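Print this page | E-mail this page

Home Textiles and Bedding Care
Session 6 handout: Reading a layered bed

Welcome back! Last time we got through woven cottons and the dreaded duvet cover, so today is all soft things: fleece, printed blankets, fur throws, cushions with trimmings. I love this session. Everybody has a bed at home with too much on it, and a bed like that will teach you more about fabric than any swatch book.

Bring with you: the workbook (we start at page 61), a pencil, and one blanket you don't mind other people handling. We're in the Inthanon room again, 11 till lunch.

1. Working from the top down

When you strip a bed for washing, lift one layer at a time and say what it is before you put it anywhere. Ask yourself:

- Is it pile, plain or fur?
- Is there a label, and on which edge?
- Is it printed, and on one face or both?
- Does anything on it (fringe, braid, tassels) need a gentler wash than the rest?

Make a heap for each answer. It feels slow the first time and then it gets quick, I promise!

2. Fleece

Most fleece is polyester. Wash it cool, inside out if it's a garment, and skip the fabric softener, which flattens the pile. Keep it away from towels, because it picks up lint like nothing else. Dark reds and navies go in with other darks for the first few washes.

Folding: halve it lengthways, halve again, then roll from the short end. Rolled fleece sits beautifully on a shelf and you can pull one out without the rest coming down.

3. Printed blankets

Children's prints are often the hardest-worked thing in the house. Turn the printed face inwards before washing, dry away from strong sun, and never iron straight onto the design. When you fold, try to finish with a bit of the pattern showing. A child looking for the penguins will find them without emptying the cupboard.

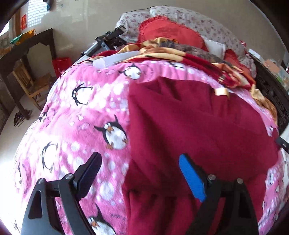
Fig. 19. Dark red fleece over a pink penguin blanket, with a grey fur throw and a fringed red cushion further up.

Task for pairs: using Fig. 19, decide what comes off first and which heap it goes to. Find the small beige tag on the red cloth too. We'll compare orders afterwards, and I expect arguments about the golden-orange patterned blanket.

4. Fur throws and fringes

Shake outdoors, brush with the pile, and dry flat. Fringed cushions: check for a zip, take the cover off if you can, and put it in a net bag. Comb the fringe out with your fingers while it's damp.

For next time: read the Cuvine chapter on wool and bring a jumper. Questions to Heike Lindemann after class.

Print this page | E-mail this page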